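Altton Two-Arm Bench Kit: Equipment Review
Likport Equipment Evaluation Office
November 10, 2018

The Altton kit is sold to teaching laboratories and small workshops that need two arms on a shared front rail. This office tested one unit over 72 hours of operation. The kit is accurate and fairly quiet, and the manual is clear. The office is nevertheless unable to recommend it in its present form, on account of a fault in the way the wrist cables are routed.

The test was a sorting task of 200 cycles involving a round part, a length of cable, and two bins. During the task, the arms stopped without a command on eight occasions. In six of these, the control log showed a lost signal from the left wrist camera. The connector had worked partly out of its socket. In the other two, the cable conduit had caught on the opposite arm. The motors continued to pull for a short time before the force limit took effect.

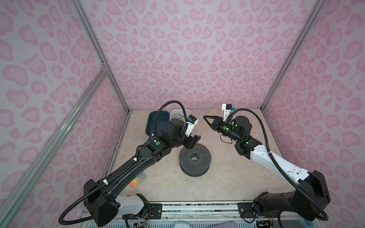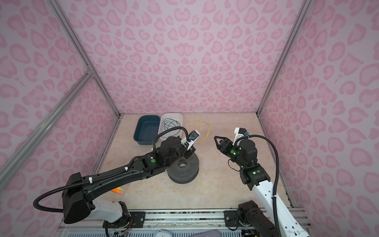
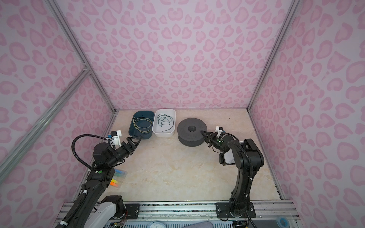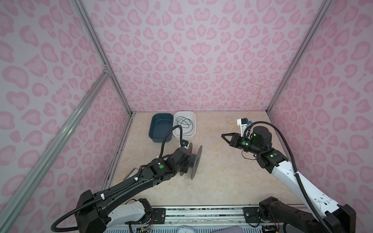 Sorting task, with the teal and white bins at the rear of the cell.

The second type of stop is the more serious. The force limit is set high at the factory, and the setting is found only in an advanced menu. A user reaching in to free a part could be pinched. After the second snag, the office lowered the limit and required that power be cut at the main switch before any hand entered the cell. No one was hurt during the test.

Viltex, the distributor, was informed in writing and supplied a locking connector. With it fitted, the camera signal held for the remaining cycles. The conduit was not changed, and the distributor gave no date for a shorter one.

Grip was satisfactory on the round part and poor on thin cable, which slipped when lifted near its end. Setup took one working day. Replacement finger pads are sold only in full sets.

Rating: 2 out of 5. Owners should fit the locking connector, lower the force limit, and check both conduits before each session.

Comments (3)

benchtech_ok
We have had the same camera dropouts since March. Is the locking connector free of charge, or does it have to be ordered?

Likport Equipment Evaluation Office
Ours was supplied without charge. Please quote the serial number of the base plate when writing to the distributor.

Ó Súilleabháin Workshops
We moved our arms farther apart on the rail and the snagging stopped, but we lost some shared reach in the middle. I would have given it a 3.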